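Small Jobs, Slow Hands: Pictures from the Bench
Posted June 22, 2021

Welcome, and thank you for stopping by! I have been meaning to put this gallery page together since March, when my cousin Hervé asked me over dinner whether a machine could do any of the chores he pays people to do in his shop at Drikcombe. He had floors in mind, and shelves, and the endless sorting of returned parts. I said I would look into it, and as usual I looked into it for much longer than anybody wanted.

What I have come away with is a great fondness for the dull jobs. Everyone likes to see a machine fold a shirt or pour a cup of coffee, and I do too, but a repair counter lives or dies on picking a thing up, putting it down where it belongs, and doing that again after lunch without dropping it. A ten-year-old can manage it half asleep. For a gripper it is still a fair day's work, especially when the thing has connectors sticking out of it and a price tag of 395 euros, as the controllers on Hervé's shelf do.

So the page is about handling and very little else. Click through at your leisure, and if you run a shop yourself I would love to hear which chore you would give away first.
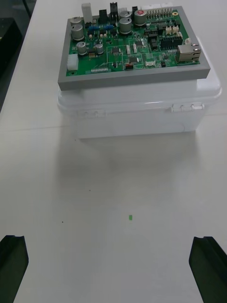

Monique Pons wrote in to say that she would happily hand over the sorting tomorrow but would never hand over the packing. In her experience the trouble comes when a part is very slightly different from the last one — a new connector, a taller capacitor — and a person simply shifts a thumb without thinking about it. She would want to see 60 different parts go into their boxes before she let a machine near her own stock, and she would want to choose the parts herself.

I think that is a very reasonable test, and I have written it on the card above my desk. A board in a gray frame is one of the kinder cases, to my mind, with a flat border to take hold of and no need to touch the parts standing up in the middle. Take the frame away and I would be a good deal more nervous. The storage box has its own little lesson in it too, with those latches on the front. Opening a lid is a different chore from lifting whatever is resting on top, and people who ask for "putting away" nearly always mean both.

As for the house, I am less hopeful, I'm afraid. A shop at least has a bench, and the bench stays where it is. My kitchen drawer at home has string in it, and batteries, and a key to I don't know what, and I would not wish it on any machine now being built. Valentin Rolland tells me I should give it 8 years. I told him I would give it that and 2 more, and he can come and empty the drawer with me in the meantime.

More pictures will go up when I have sorted them (by hand, of course). Notes on lids and latches are next, and Hervé has promised me a list of the chores he would pay for, in order, with the floors at the top.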